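Re: [arm-users] Right gripper drops or crushes the bottle during pouring
From: Tirta Lubis
Date: January 30, 2025

Dear all,

Thank you for the fast answers. I reply first to this part:

> Are you sure it is the grip and not the camera? In June we had
> the same alarm in Clurnberg, and the force value was innocent.
> Please send the firmware version and some views from the cell.
>
> Yusof

Yes, we had the same suspicion, so I checked the wrist view before I changed any force value. The plastic is clear and the wall behind is almost white, and the depth estimate has very little to hold on to.

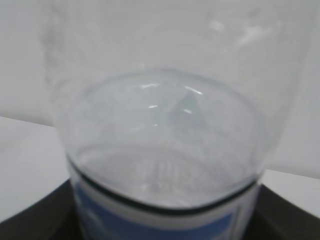 In the log of 184 runs, 9 ended with the alarm "grip lost" from the Prusent controller. In four of these the bottle was still between the fingers when the alarm came. In the other five it slid down, and two times the water went over the table and reached a cable connector. No person was hurt, but we stopped all runs until the cables have a better route.

The firmware is the one Floltley delivered with the arms. I did not update it, and the force limit is at 30 percent on both sides. With 68 percent the bottle wall goes in and water comes out from the mouth before any tilt, so a higher force is not a solution for us.

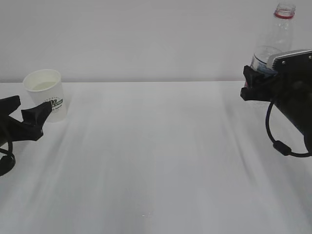
Bottle at the right gripper, left gripper open near the cup.

What I do not understand is the moment of the fault. It never comes while the bottle is upright. It comes only after the tilt has started, when the weight of the water moves toward the neck. Maybe the controller reads this change as a slip and opens the fingers a little to grip again? Then the slip becomes real.
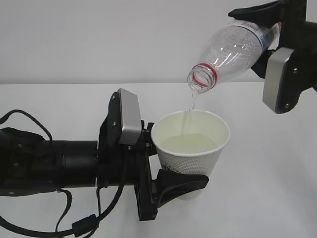
Pouring with both arms, cup held clear of the table.

My questions to the list:

Can the regrip function be disabled only for the right arm? I found one parameter for it, but it seems to act on both.

Has somebody put rubber on the fingers for thin bottles? I am afraid it changes the closing position.

Yusof, which alarm threshold did you have in the end?

I can send the full log to anybody who wants to look at it.

Best regards,
Tirta Lubis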